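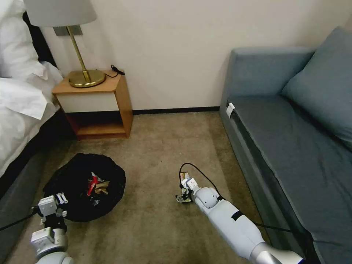
Dirkeo Begins Collecting Room Cleanup Examples in Furnished Bedrooms

July 31, 2020

Dirkeo, a maker of software for two-armed robots, said it has started recording cleanup work in furnished bedrooms as training material for its learning system, Tiselell. The company plans to record 3000 examples under the current program.

The first 300 were finished in April at a test space in the Marciniak building, a former guesthouse built in 1967. Rooms there keep ordinary furniture, including beds, nightstands, lamps and sofas, on carpeted floors.

The task is picking up litter. Small scraps of paper, cardboard and packaging are put on the carpet, and an open black fabric bag is set down nearby. A trained operator guides both arms by remote control. One gripper takes hold of a scrap and carries it to the bag, while the other stays close to the rim and steadies it when needed. Camera views and arm positions are saved together from start to finish.

Earlier recordings for Tiselell were made at a bench with a hard, flat top. Carpet is a different surface for a gripper. Flat scraps sink into the pile, and a fabric bag changes shape each time it is touched. Dirkeo said the bench examples did not prepare the system well for either problem.

Operators are asked to work at a steady pace and to leave their mistakes in. If a scrap is dropped, the operator picks it up again and the recording continues. Recordings are thrown out only when a camera fails or a cable catches on the furniture. Between runs, staff move the bag and lay out the scraps in a new pattern.

Vurby, which labels data for machine learning teams, is marking each grasp, drop and release. Every example is checked a second time before it is added to the training set. Labeling of the April recordings is complete.

The program will use 10 rooms with different floor coverings and lighting. Dirkeo will hold back the recordings from two of them for testing, so that the system can be scored on rooms it has not trained on.

About Dirkeo

Dirkeo develops control and learning software for robots that work in homes and guest rooms. Tiselell is its system for learning household tasks from recorded examples.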